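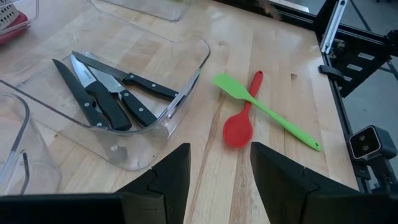 The cell on the returns line at Amaral has been running on its own program since January, and I have had enough people ask me what it does that I am writing it down. I run the line. I did not build the cell and I would not describe myself as a robotics person. These are working notes from the receiving end.

## What we do

Amaral rents kitchen equipment to cooking schools, test kitchens and short-term event sites. Everything comes back mixed. A crate from a cooking school will have knives, graters, spatulas, spoons, peelers, and whatever the students put in that belongs to somebody else. It goes through the washer in Carow, comes over on a cart, and has to be separated by type before inspection and packing.

Separation used to be done entirely by hand at a standing bench. Rosário Fonseca did it for most of her time here, with two others rotating through, so three people on the bench across the shifts. It is dull work with a real injury rate. The cuts are small and they come from reaching into a pile where a blade is under something soft.

The cell is called Cirus, after the label on the quote. It was put in by Arkgate, who also supplied the training material and the maintenance contract. It is one arm with a two-finger gripper, working over a table with clear bins on it. It picks an item, decides what it is, and puts it in a bin. There are 34 item classes in its list. Anything that doesn't match goes to a reject area and a person deals with it.

## What it is good and bad at

Silicone tools are the easy case. They are brightly colored, they don't reflect, and the fingers can close on the handle without much accuracy. Two handles crossed on the table are fine as long as it takes the top one first. When it takes the bottom one, the upper tool gets dragged along and sometimes ends up somewhere nobody planned for.

Knives are slower. A polished blade gives the camera a bad reading under our lights, so the program looks for the handle and works from that. Black handles on a pale wooden table are found reliably. Black handles lying across other black handles are where most of the retries come from. The program limits itself to eight seconds on a retry and then skips the item, which I think is the correct decision. Before that limit was set, it would sit over one paring knife and keep trying while the cart backed up.

Clear bins were our choice and I have mixed feelings about them. We already owned them, they stack, and the inspectors like seeing the contents without tipping anything. For the vision system they are a nuisance. It sees the table through the wall of the bin and the rim comes and goes with the light. Arkgate asked twice whether we would switch to opaque ones. We compromised by fixing the bin positions in the program, so the arm goes to a known location whether it can see the rim or not. The consequence is that a bin pushed out of place by a sleeve is a real fault, and the arm will set a spatula down next to it with complete confidence.

Graters are the class I would drop if it were up to me. They catch on things and they sit at odd angles. A flat one leaning on another item is read as several different objects depending on the angle. We now pull graters by hand when the crate is opened, and the ones that get through are a bonus.

## What changed for the people

The short version is that no one lost a job and everyone's job is different. I will try to be specific about that, as the brochures tend not to be.

The first change was where people stand. The bench was a place where you faced a coworker. The cell is a place where you face a guard panel. Rosário raised this in the second week and I did not take it seriously enough. She and the other sorters used to talk through a whole shift. Now one person loads, one inspects, and the distance between them is the length of the line with an air compressor in the middle. We have since moved the inspection table so that the two can at least see each other. The compressor is still there.

The second change was the pace. A person sorting by hand speeds up and slows down over the day, and the whole room follows. The arm has one speed. Inspection now gets a steady trickle from the start of shift to the end, and the inspectors found that more tiring than the old bursts, even though the total was no higher. We handled it by letting the bins fill and inspecting in batches, with a proper gap between. It looks less efficient on the dashboard. I have stopped showing the dashboard to visitors.

The third change was what counts as skill. Rosário could tell by touch that a rivet was starting to lift, and she would set the knife aside without breaking rhythm. None of that happens in the cell. The program sorts a damaged knife perfectly well, as a knife. All of the checking she did while sorting had to be written down and moved to inspection, and it took several rounds to get it out of her head, mainly because she had never thought of it as a separate task. Our inspection sheet is now two pages, and most of the second page is hers. Her grade and her pay were adjusted to match. That took longer to get approved than the robot did.

There is also a new kind of work that did not exist before, which is correcting the thing. When the cell misplaces an item, somebody pauses it, moves the item, tags the clip, and restarts. The tags go back to Arkgate and turn up later as a program update. Carolina Frade does most of the tagging on our side. She came over from dispatch and is much more patient with it than I am. In our first full month she tagged 1,718 picks, good and bad. Her complaint, which I share, is that the tag menu was written by people who have never unpacked a crate. It has several options for "dropped" and none for "two items stuck together with dried batter."

## Things I would do differently

Ask the sorters about the layout before the floor bolts go in. We asked them afterward and then paid to move a table.

Buy the opaque bins. I was wrong about this and the savings were trivial.

Set up the reject area with the same care as the rest. Ours was a tray on a stool for weeks. The people side of the cell is mostly the reject area, and whoever works there is handling the worst items of the day: bent, tangled, or belonging to a customer we have to call.

Get the pause button moved. It was on the far side from where anyone stood - fine for the commissioning engineer, useless for us. Arkgate relocated it when asked and did not charge.

Keep hand sorting alive. We run one crate by hand each shift. Part of this is for outages. The other part is that new hires who start on the cell don't learn what the tools feel like, and it shows later when they inspect. Management sees that crate as lost throughput and I expect to be defending it at every review.

## Injuries

This was the stated reason for the purchase, so it should be reported. Cuts during sorting have gone down a lot, as you would expect with fewer hands in the pile. Cuts during loading have not changed at all. Somebody still has to get the contents out of the crate and onto the table, and the crate is where the blades are hidden. We have cut-resistant gloves at the loading end and they are worn by everyone except, on occasion, me.

Arkgate has offered a tipping fixture that empties the crate directly. I have seen the drawing. It needs more headroom than we have under the duct, and the duct belongs to the landlord, so that is with him at the moment. In the meantime Carolina is rewriting the tag menu on paper, and I have told her I'll send it in with the next service request.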